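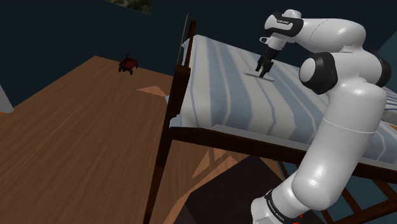
クルスターノ協働ロボット作業セル設計支援パッケージ「Clultano」レビュー:家庭内作業の安全要件をどこまで扱えるか

Kustano社のClultanoは、シミュレーション上でアームの動作を検証し、社内規則や安全規格の要求事項と照合するためのソフトウェアである。工場向けの同種製品は多いが、本製品は寝室や居間など、住宅内での把持作業を対象とするテンプレートを持つ。評価版を3週間使用した。

導入
インストーラの容量は小さく、初回起動までに詰まる箇所はなかった。ライセンス認証はオンラインのみ。閉域網で使う場合は事前に販売元への申請が必要で、この点は製品ページに記載がない。

規則ファイル
本製品の中心は規則ファイルである。標準で21項目が登録されており、内訳は速度制限、接触力、把持対象の高さ、立入区域、停止後の再起動条件などに分かれる。各項目には「必須」「推奨」「参考」の区分があり、必須項目に違反した動作は書き出しができない。区分の変更には理由の入力が求められ、変更履歴はレポートの末尾に自動で付く。審査側から見ると、この履歴だけでも導入の価値がある。

一方、規格本文との対応表は粗い。ISO 10218やISO/TS 15066の名称は項目の説明欄に出てくるものの、該当箇条の番号までは示されない。適合性の根拠資料としてそのまま提出することはできず、対応表は利用者が別に作る必要がある。

寝室テンプレートでの試用
試験には、ストライプ柄のシーツを掛けたベッドの上で、平たく細長い物体を平行グリッパで扱う構成を用いた。グリッパは下向きで、指先はマットレスのすぐ上まで下りる。薄い物体を柔らかい面から取る作業では、指先の下降限界をどこに置くかが規則上の争点になる。Clultanoの既定値はマットレスを剛体として扱うため、沈み込みを見込んだ余裕が含まれない。柔軟面の設定を有効にすると計算時間が明らかに延びるが、この種の作業では有効にすべきである。

アームの肘がベッドの上方に張り出す姿勢についても確認した。手先の速度だけを制限しても、肘や上腕リンクの通過範囲に人の頭部が入る可能性は残る。本製品はリンクごとに速度上限を設定でき、評価もリンク単位で出る。競合のTonercombeは手先基準の判定が既定で、リンク別の評価には追加モジュールを要する。この差は大きい。

床上の物の扱いには不満がある。玩具のワゴンのような小物は障害物として登録できるが、可動物か固定物かを区別する欄がない。住宅では床の物が移動することを前提に規則を書くべきで、現状では区域を広めに取って代用するしかない。

レポート出力
出力形式はPDFとCSV。900ステップ程度の動作であれば書き出しに待たされることはない。違反箇所は時刻とリンク名で示され、再現も容易である。ただし日本語版では「保護停止」と「非常停止」の訳語が画面によって入れ替わる箇所があった。両者は規則上の意味が異なるため、早急な修正を求めたい。

運用上の推奨
Adams式と呼ばれる二段階の確認手順(作成者が規則を固定し、別の担当者が動作を審査する)が付属文書で紹介されている。小規模な部署でもこの手順は採用したほうがよい。同一人物が規則と動作の両方を編集できる初期設定は、運用開始前に必ず変更すること。また、シミュレーションでの合格は実機のリスクアセスメントを代替しない。接触力の値は実測で確認する必要がある。

サポート期間
現行版の規則ファイル形式は2039年まで読み込みを保証するとされている。記録の長期保存が求められる現場には有利な条件である。

総評
規則の管理と変更履歴の質は高い。規格箇条との対応付け、可動物の扱い、訳語の統一は次版での改善を待つ。すでに社内規則が文書化されている組織であれば導入を勧められる。規則をこれから作る段階の組織は、標準項目をそのまま採用せず、まず必須区分の見直しに時間を割いてほしい。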